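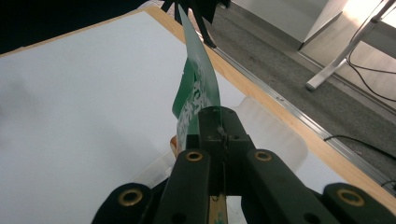 Notebook, student handling project (Hekard group)
2 February 2019
Present: Lieselotte, Helmut, Marlene, me (E. Kleinschmidt). Edeltraud H. joined for the second half.

Goal for today was to get through the thin and floppy items on the list and settle the rules for a good grasp before the club demo. We have been arguing over the rules since December and it was time to stop.

Rules as agreed:
A grasp counts if the item leaves the table completely, stays up while you say "one, two, three" at normal speed, and goes back down inside the taped box. Sliding the item to the table edge and pinching it there is allowed but gets written down as E, so we can pull those out later. Helmut wanted E grasps thrown out. Outvoted, but he has a point that the arm won't always have an edge to use, so Lieselotte will report the two kinds separately.

Target is 200 recordings per item type. We are at 41 for flexible sheets and bags taken together. Slow. Most of the time goes into resetting the table and naming the files, very little into the grasping itself.

Thin plastic sheet. Holds well if the jaws take it near the bottom and square on. It stands up by itself but leans over once there is enough length above the jaws. If you take it at a slant, it twists as you lift and then the drop is anybody's guess. Marlene gets it nearly every time, I don't. She comes in with the fingers already half closed and I come in wide open. We should write down who is holding the gripper for each recording, because right now the file names don't say and our two styles look very different in the plots.

Bags. These are the hard ones. A snack bag flat on the table gives you the seam and not much else. Three ways in that we talked through:

Seam grasp. Both fingers low, close on the crimped edge, lift. Fine on paper. In practice you need the seam a little off the table and it mostly lies flat.

Squeeze from both sides. Fingers wide, one each side, push in until the middle bulges, then lift. Works better with a full bag. With a bag that has a lot of air in it the film slides inside the jaws.

Corner grasp. Come in over one corner at an angle and take the corner only. The bag hangs down and swings, so wait before moving it.
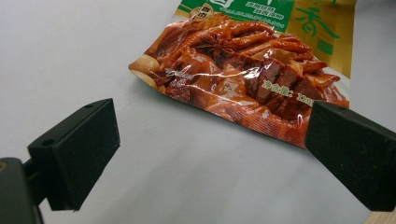
I started with the fingers wide every time, lined up with the lower seam, and only then picked one of the three. Starting from the same pose makes the recordings easier to compare. Lieselotte asked whether that teaches the model a habit it doesn't need. Possibly. We will do half the bags from the fixed start and half from wherever the hand happens to be.

Glare. Shiny film under the room lights gives white streaks across the print, and the edge finder in Zakilier treats some of the streaks as the edge of the bag. Helmut tried a higher threshold on the old recordings and lost the real seam as well. Turning the bag a little helps more than anything in the settings. Not going to fix this in software before the demo. Note for the report: white bag highlights on a white table are a bad combination, and a darker mat should be tested. Marlene has one at home.

Clear containers: not attempted. The edge finder can't see them reliably and there is no use collecting recordings we can't label. Move to the spring list.

Labeling. Edeltraud H. went through the sheet recordings from last time and found that we had marked the moment of contact in two different ways. Some of us marked the first touch, some marked when the jaws stopped closing. It is first touch from now on. She will redo the old ones, and I owe her a cake.

Suvside import still drops the last few frames of every recording. Helmut thinks it is the export from our side, and I think it is the import. Whoever has time first, please make a very short recording and check the frame count before and after. Keep the raw files until this is solved, even if the disk gets full.

To do
Marlene: mat, and a list of who recorded what, from memory as far as possible
Helmut: short test recording for the frame problem
Lieselotte: split E grasps in the table, draft of the rules page for the Reinholz handout
Edeltraud H.: contact labels, sheets first
Me: add the operator's initials to the file name, print the rules and tape them to the wall

Open question, no answer yet: does a dropped bag that lands inside the box count as a place? I have marked them D for now.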